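Washing and Refilling Loose Cushion Covers
Household Skills Series, Stoltberg Adult Learning Center

Learners are asked to read these instructions in full before removing any cover. The method suits zippered covers in cotton, linen and most polyester blends. Covers in silk or wool, and any item labeled for dry cleaning only, should be taken to a professional cleaner.

Before you begin

Check the sewn-in label on both the cover and the inner pad. The two are often made of different fibers and may need separate treatment. Where the label is missing, test a hidden part of the seam allowance with a damp white cloth. If color transfers to the cloth, wash the cover by hand in cold water.

Close all zippers and turn each cover inside out. Loose threads should be trimmed, not pulled. Small tears must be mended at this stage, as the washing machine will make them larger.
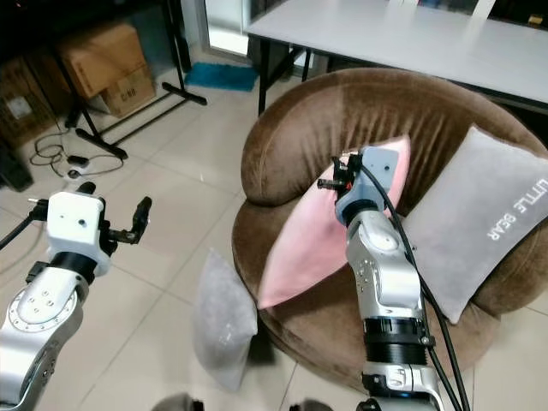

Stoltberg Household Papers, No. 20, p. 3

Washing

Set the machine to a gentle cycle at 30 degrees Celsius (86 degrees Fahrenheit) and use half the usual amount of mild detergent. Fabric softener is not recommended for textured cloth – it flattens the surface and leaves a film. Load the drum no more than half full.

Remove the covers promptly and pull the corners square while the fabric is damp. Dry them flat or over two parallel lines, away from direct sun. A cover returned to its pad before it is fully dry may develop a musty odor that a second wash will not always remove.

Refilling

Fold the pad in half lengthwise and push the folded edge to the far end of the cover. Release the fold, then work each corner of the pad into the matching corner of the cover. Feather pads should be shaken well first. Fiber pads that have gone lumpy can be teased apart by hand through the seam opening, which is then closed with a small slip stitch.

A pad that no longer springs back when pressed should be replaced. Choose a new one slightly larger than the cover for a firm result.

Text prepared by Seren Bellis and revised by Norbert Kollár. The next paper in the series, on curtain linings, will be available at the front desk in August.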